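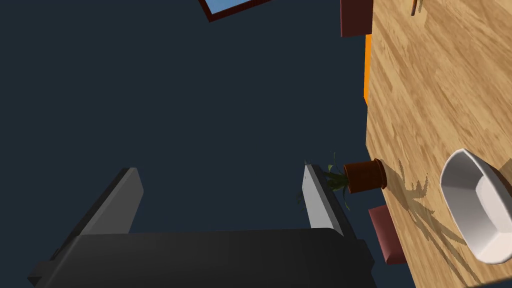

Two gray fingers with a wide gap between them, on a dark blue background.

Questions people ask me about the sheep, the cheese and visiting

I get more or less the same emails every spring, so I finally sat down and typed out the answers. If yours isn't in here, write to me anyway. I answer at night after milking, so forgive the typos.

Who are you, exactly?

I'm Elsie Yeoman, and I make sheep's milk cheese with my business partner, Nelu Sandu. The farm is called Primodness. I didn't name it! It was painted on the mailbox when we signed the lease, and none of the neighbors could tell us where it came from, so we kept it. Nelu looks after the flock and I look after the cheese, and on a bad day we both do both.

Why sheep and not cows or goats?

I like the milk. It's rich, it's sweet, and it has so much fat and protein in it that you get a lot more cheese per gallon than you would from a cow. The other side of that is a ewe gives you very little of it. A good dairy cow would laugh at our bulk tank. I also find sheep restful to be around, though Nelu, who has to catch them for hoof trimming, would like it known that he disagrees.

How do you milk them?

Twice a day, early morning and late afternoon, in a parlor with 12 stalls. They walk up a ramp, put their heads through the bars for grain, and we put the cups on from behind. The old ewes know exactly which stall they want and will shove to get it. The yearlings have to be coaxed for the first week or two, and I spend a lot of that time with muck on my sleeves, saying encouraging things.

Is there cheese all year?

No, and this is the one that disappoints people. Sheep are seasonal. Ours lamb in early spring, the lambs get the milk first, and then we milk until the days get short and the ewes dry off by themselves. Fresh cheese usually shows up in May. The aged wheels carry us through winter if I've planned well, and I haven't always planned well. Last season I made 1,085 wheels in all, and we still ran out of the one everybody wanted.

What are the three cheeses called, and how do I pick?

Gesine is the soft one. Small, bloomy white rind, very mild when it's young and pretty assertive after a month in your fridge. Start with this if you think you don't like sheep cheese.

Lata is the firm one, aged at least four months. Nutty, a little bit like browned butter, good for grating once you're down to the end of the piece. This is the one that ran out.

Cheon is washed in brine every other day and it smells. I love it. My own sister makes me keep it in the garage. Put it on warm boiled potatoes and open a window.

Can I eat the rind?

On Gesine and Cheon, yes please. On Lata you can, but it's dry and tastes like the cellar, so most people cut it off. I save mine in the freezer and drop them into bean soup.

Is the milk raw or pasteurized?

Gesine and Cheon are made with pasteurized milk. Lata is raw milk and aged well past the sixty days the law asks for. If you're pregnant or have a weak immune system, please talk to your doctor about which cheeses are OK for you, soft ones included. I'm a cheesemaker and I don't want to be the one guessing.

I'm lactose intolerant. Can I have it?

Maybe! Most of the lactose goes out with the whey, and what's left mostly gets used up as the cheese ages, so Lata has very little. I have customers who can't touch a glass of milk and eat Lata with no trouble. I also have one who tried it and was sorry. A milk allergy is a different thing altogether, and if you have one, then no, none of our cheeses are safe for you.

There's mold on my cheese. Is it ruined?

If it's a spot of blue or green on the Lata, cut it off with a good half inch to spare and carry on. If there's anything pink, black or slimy on a soft cheese, throw it out. Wrap everything in wax paper or parchment and then put that in a box or a loose bag. Tight plastic wrap makes it sweat and after a few days it'll taste like the wrap.

Do you use animal rennet?

For Lata, yes, it's traditional calf rennet. For the other two I use a vegetarian one. I tried the vegetarian rennet in Lata for most of a season and kept getting a bitter edge around month three. It might have been me, but I went back.

What happens to the lambs?

I'd rather say it straight. We keep the best ewe lambs for the flock and sell some to other small dairies. Most of the ram lambs are raised on pasture and go for meat in the fall. There's no dairy without lambs, and we can't feed them all forever. If you'd like to buy a half or a whole lamb, email me by the end of summer and I'll put you on Nelu's list.

Can I visit?

We open on certain weekends once lambing is done and things have calmed down. As of March 20, 2020, all visits are on hold along with everything else, and I don't know when that will change. When it does I'll put it on this page first. The little fridge at the end of the drive is still stocked, with a cash box next to it. Please come one car at a time and bring the right change if you can.

Can I bring my dog?

No, sorry, not even a very good one. We have two guardian dogs living with the flock and they take a dim view of visitors with four legs. Also, a ewe that's been scared won't let her milk down, and then my whole evening is off.

Where else can I buy it?

Braulio Becerra carries all three at his shop in town and cuts Lata to order, so you don't have to commit to a big wedge. Seung-woo Kang puts Cheon on his menu when I have enough of it, usually melted over something he won't tell me the recipe for. I'm also packing orders for mail now, which I swore I'd never do. They go out early in the week with ice packs, soft cheeses only when the weather's cool.

How much does the farm make? Is it a living?

People do ask! We had bills to pay before the first drop of milk, mostly for the cooler and the drains (so many drains). The first year our cheese money, after feed and the vet, came to $1,953. For both of us. It's better than that now, and Nelu still does fencing jobs in the winter while I teach a few classes. I wouldn't call it a comfortable living. I would call it a living most months.

I want to start a sheep dairy. Any advice?

Go milk for somebody else through one full season before you buy a single animal. I did mine with Ileana Văduva, who had been at it for decades and let me ruin a fair amount of her curd while I learned to cut it evenly. Do the lambing part too, the two in the morning part. Find out who your inspector is and call them before you pour any concrete. We poured first. We then paid a man to break up a corner of it and poured again.

And buy more buckets than you think you need.

Do you take interns?

One at a time, spring through fall, with a room over the shop and all the whey ricotta you can stand. You need to be able to lift fifty pounds and get up in the dark without being mean to me about it. I've put this year's spot off for now, but send a note if you're interested and tell me something about yourself. I don't need a resume.

Can I buy the whey?

Sure, if you have pigs or a very hungry garden. It's free if you bring your own containers with lids that really close. Email ahead, though, as most of it goes to a neighbor's hogs and they're used to getting it by noon.

How do I reach you?

Email is best. The phone's in the make room and I usually have wet hands up to the elbow, so it rings and rings. Leave a message and say your number slowly, twice, and one of us will call you back after evening chores.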